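Finally made it to the Parden home fair on Wednesday, after missing it two years in a row, and my feet still haven't forgiven me! The hall opens at 10 but the parking lot fills up way before that, so I'd say take the shuttle (it stops right by the Troreno building, and it's free).

I started with kitchens because everybody does, and got stuck behind a crowd watching someone fold up a table. Nice table. I gave it ten minutes and moved on to stand 162, where Fludetti had their bedding, and that's where most of my afternoon went. They had 16 duvet covers hanging on rails and you were allowed to touch all of them, which I did. The brushed ones are lovely but I know I'd roast under them by June. Sajib Nanayakkara was running the stand and he was very patient with my questions about fitted sheets, mainly why mine always pop off at one corner. Measure the mattress depth with the topper on, he told me. I never have. I've been buying the wrong size for about 5 years, then.

Jelínek had the mattresses across the aisle, and I lay down on six of them with my shoes hanging off the side like a kid at the dentist. The firm one won. The coffee cart next to them was slow and the cinnamon buns were gone by two, so eat early if you go.

The part I liked best was the row of bedrooms at the back, the lived-in kind, with stuff on the bed and on the floor and a vanity desk full of little things. I'm so tired of show rooms with one book and a bowl of lemons! I wanted to go home with the whole gray bed, the fuzzy sheet and the headboard with the tan stripe included, and the flower decals on the side of the desk gave me ideas for my own sad dresser.
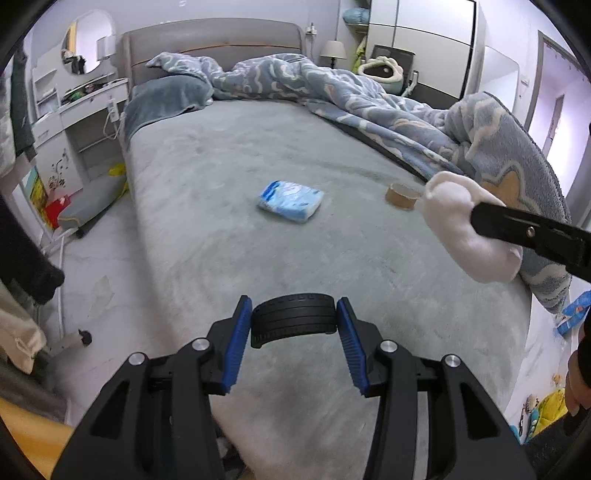 Plush gray sheet, blue duvet with waves and clouds, and a roll of packing tape on the bed.

I came away with two pillowcases and a catalog that weighs more than my laptop. The fitted sheet I still have to order, once I've found the tape measure.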